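How a Space Telescope Mirror Is Kept in Shape
An explainer for readers aged 9 to 12

A telescope mirror collects light. The light comes from a star or a planet, hits the mirror, and bounces toward a single point called the focus. A camera placed at the focus records the picture. The wider the mirror, the more light it collects, and the fainter the objects the telescope can record.

What shape is it?
A bathroom mirror is flat. A telescope's main mirror is curved inward, like a very shallow bowl. The exact curve is called a parabola. A flat mirror would send the light back without bringing it together. A parabola sends all the light from a distant star to the same point.

The curve must be very accurate. If part of the mirror is too high by even a small fraction of the width of a hair, the light from that part misses the focus and the picture is blurred.

Why is it hard to do in space?
On the ground, a mirror rests on supports and its weight pulls down on them. In orbit, the mirror and its supports fall around the Earth together, so the mirror does not press on anything. A mirror that was shaped on the ground can change slightly when its weight is no longer pulling on it. Engineers calculate this change before launch. They polish the mirror to a shape that is a little wrong on the ground and correct in orbit.

Temperature is the second problem. Most materials grow when they warm up and shrink when they cool down. In low orbit a satellite passes from sunlight into the Earth's shadow many times a day. For this reason mirrors are made from special glass or ceramic that hardly changes size.

What holds the mirror?
Behind the mirror is a stiff part called the backing structure. The mirror is joined to it by small bending parts called flexures. A flexure is stiff in some directions and soft in others. It keeps the mirror in its place but lets the structure grow or shrink a little without squeezing the glass.

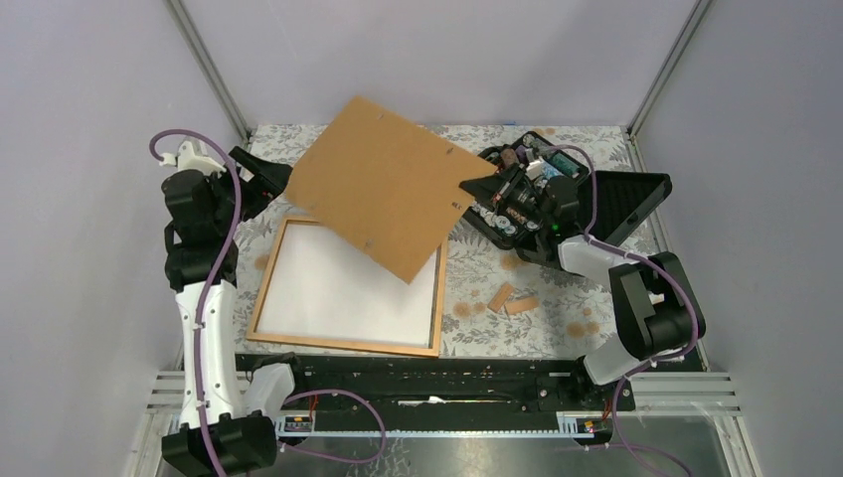
An example: the Flornine telescope
Flornine is a small telescope designed at the Rirville workshop. Its main mirror is made of 7 segments, one in the center and 6 around it. Each segment is a hexagon, so the edges fit together with narrow gaps. Behind each outer segment are small motors called actuators, which tilt the segment in 2 directions.

Smaranda Dumitrescu, the optical engineer for Flornine, lines up the segments by pointing the telescope at one bright star. At first the camera records a separate dot for each segment. The actuators are moved in tiny steps until all the dots lie on top of each other.

Words to know
Actuator: a motor that moves a part by a small, exact amount.
Flexure: a part that bends in a planned direction.
Focus: the point where the light comes together.
Parabola: the curve used for the main mirror.
Segment: one piece of a mirror made of several pieces.

Next page: Covska, the star camera that tells a satellite which way it is pointing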